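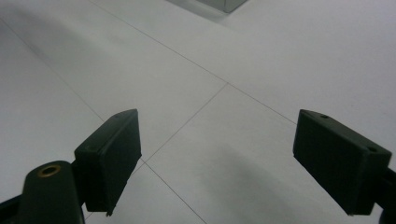
Floor tile maintenance, November 4, 2025

The hall floor is white tile with gray grout, matte finish, bought from Molstead when we redid the ground floor in January. I kept the invoice: 132 tiles, plus 6 spares that live under the stairs.

Matte tile hides footprints well and holds on to mop residue badly. The film shows up as dull streaks when the light is low. Plain warm water and a flat mop, changed twice per session, removes most of it. Proltance neutral cleaner at half the label dose takes care of the rest. Full dose leaves its own film.

Grout is slower work. I use a stiff nylon brush, along the line and never across it, then blot with a towel. Vinegar is out, as it etches cement grout. Sealer goes on next, two thin coats, a day apart. The Koler tin is still half full.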